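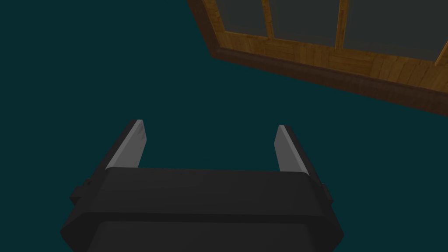
Nerness Water will replace 2394 household meters in the Trovamell district this spring, the utility said in a notice dated March 30, 2022. The work covers mechanical meters that have passed their approved service life.

The new units are ultrasonic and send a reading once a day by radio. They are supplied by Yazıcı under a contract signed in February. Of the meters on the list, 645 sit in basements and need an appointment. The rest are in curbside pits and can be changed without anyone at home.

Each swap takes roughly 20 minutes, during which the supply is shut off at the street valve. Residents will get a card in the mail five days ahead. After the change, the cold tap nearest the meter should be run until the water is clear - cloudiness from trapped air is normal and does not need to be reported.

Final readings from the old meters will be recorded on the installer's work sheet and kept for two billing periods. Rates are not affected. Accounts that show use above 200 gallons a day for a full week will now be flagged as a possible leak, and the holder will receive a letter.

Work starts on the streets north of the Imemero pumping station and moves south. Customers with private booster pumps should call the service desk before their date.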